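Washing Up by Hand: Order of Work

Clear the counter on one side of the sink and stack the dirty dishes there. Keep the other side for the rack.

Scrape plates into the trash. Fill the basin one third full with hot water and add 2 teaspoons of dish soap after the tap is off.

Wash glasses first, then flatware, then plates and bowls, then pans. Change the water when the suds are gone or a film of grease shows on the surface.

Thin utensils get lost under suds. Wash them as a separate batch, and never leave a knife in the basin.

Dried egg or starch: soak 20 minutes in cool water. Hot water sets both.

Colored plastic stains from tomato sauce. Rinse it right after the meal and skip the abrasive pad.

Stainless steel basins should be rinsed and wiped along the grain when the last load is out. Hard water spots come off with white vinegar on a cloth, left 8 minutes and rinsed. Do not use steel wool or chlorine bleach.

Run the brush under clean water and stand it bristles up to dry.

Updated Thursday, June 13, 2024 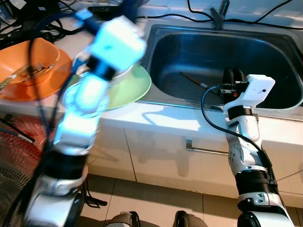
Orange bowl and plate to the left of a stainless steel sink, fork in the bowl.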